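Starkholm Almanac, progress report to Silleck, spring quarter

From: Filipa Caldeira

Sorry this is short, the March ephemeris tables are due at the printer and I'm doing both at once.

Where we are. Daily transit texts done through the end of August. Moon sign pages done for the whole year, void-of-course times checked twice. Retrograde section half done: Mercury and Venus finished, Mars drafted, the outer planets still only notes. Chiron I'd like to drop, see below.

Birth chart readings. The grant asked for 100 by the end of the quarter. We have 263 requests in and 248 readings sent out. The rest are waiting on birth times, people write "early morning" and then don't answer. I've started casting those for sunrise and saying so in the letter. Two complaints so far, both from Leo risings who wanted to be something else.

Eder workshops. Three held, one moved because the hall double booked us. Houses and rulerships went well, the aspects evening ran way too long. Squares and oppositions need their own night. Feedback sheets are scanned and in the shared folder, some sideways.

Gustus column. Running every week since the Aquarius new moon piece. The editor wants it shorter and less Saturn. Have cut it down. Less Saturn is hard with what Saturn is doing this year, but I'll try to give Venus more room in the next few.

Money. Printing came in over, paper went up agian. Chart software renewal came in under. Travel about level. Full sheet sent seperately to your accounts address, the old one bounced so tell me if it didn't arrive.

Problems
Time zones. 16 of the older charts were cast with the wrong summer time, all from before I took over the files. Every one has been redone and mailed with a note. One lady went from a Cancer moon to Leo and is delighted.
Chiron. The draft section doesn't hold up, the dates are fine but the text contradicts our own glossary. Would rather leave it for next year's edition. Need a yes or no from you before layout.
House system. Still getting letters about why we use Placidus. Will put half a page in the front matter.

Next quarter
Finish Mars and the outer planets
Eclipse pages, both seasons
Aspects workshop split in two, second date to confirm with Eder
Index (nobody has started it, me included)

Need from Silleck: the Chiron decision, sign-off on the cover color, and the second payment if it can go out before the printer's invoice does. Phone is best, mornings before 10.

F.C.

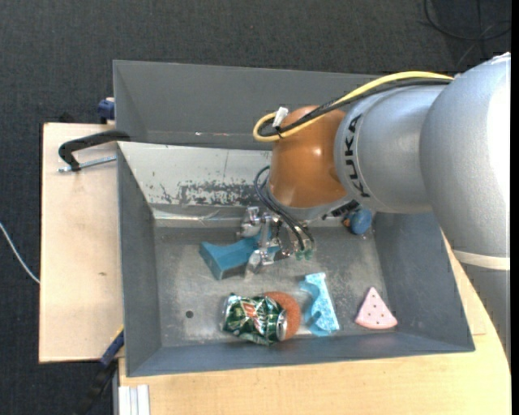 KUKA arm over the open bin.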